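How does marble get its stripes?

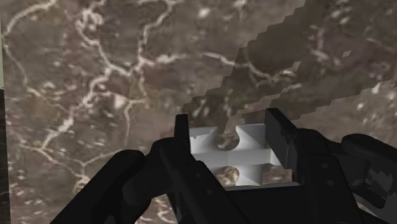
ROCKS AND FOSSILS

My gran has a marble shelf in her bathroom, and when I was little I used to follow the lines on it with my finger while I brushed my teeth. I thought somebody had painted them on!

Marble starts out as a different rock called limestone. A lot of limestone is made from the shells of tiny sea creatures, which sank to the bottom of the sea and piled up for millions of years. (Yes, millions. It's a very slow recipe.)

Then the limestone gets buried deep underground, where it's squashed and baked. It doesn't melt, but at 600 degrees Celsius - much hotter than your oven at home - the tiny bits inside it grow into new crystals that lock together like a jigsaw. Now it's marble.

So what about the stripes? Some are streaks of clay or sand that were mixed in with the limestone. Others began as cracks. Water trickled through them carrying minerals, and the minerals filled the gaps, often in white or cream.

Pure marble is white all over. A bit of iron can turn it pink, red or brown, and my favourite, green, comes from other minerals in the mix.

Next time you're in an old bank or a museum, have a look at the floor and see where the lines go.

Written by Debora Parisi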